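Cumadach Fridge Produce Set

README, last revised Thu 27 July

What is in this folder

Cumadach is a set of still pictures of fruit and vegetables stored in household refrigerators, with a short record for each one. It covers what people keep on the shelf, how it is placed, and the condition it is in. There are 481 pictures in the set. Of these, 433 have a full record. The rest have a picture and a file number only, and will be filled in during September.

The set was put together for the Pletden food storage pages, which needed plain views of ordinary produce. Fresh and aging items are both included. Moldy items are kept in a separate folder called Ollard and are not counted here.

Record fields

Each record is one line in produce.csv. The fields are:

id -- the picture number
item -- common name, or "fruit, unnamed" if the kind is not clear
color -- main skin color first, then any second color
skin -- smooth, wrinkled, spotted, split
place -- shelf, drawer, door rack, bowl
neighbors -- other items on the same surface
door -- open or partly open
note -- free text, 90 characters at most

Skin is judged by eye from the picture. No one cut, weighed or tasted the produce, so the field says nothing about the inside. A wrinkled skin is entered as wrinkled even when the item may still be fine to eat.

Naming items

Use a name only when the picture supports it. Badly shriveled fruit is often hard to name, and a guess in this field causes trouble later when people sort by kind. Put "fruit, unnamed" and describe the skin instead. If two items share a shelf, each gets its own line with the same id.
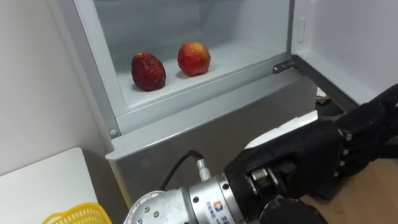 Two entries under one id: fruit, unnamed (dark red, wrinkled) and peach (red-orange, smooth). Place: shelf. Door: open.

The peach in this pair has yellow-orange patches as well, so its color field reads "red-orange, yellow-orange." The other fruit is deep maroon and mottled, and is entered as "dark red, maroon."

Known problems

White shelves and white liners can make pale produce look washed out. Color values for onions, garlic and white mushrooms should be treated with care. In 19 records the place field says "shelf" where "drawer" is correct -- these are listed in fixes.txt and have not been merged yet.

The older Jang list used "dried" for any wrinkled skin. That value has been replaced everywhere except in the note field, where the original wording was left alone.

Changes

Send corrections as a copy of the line with the id unchanged. Please do not renumber.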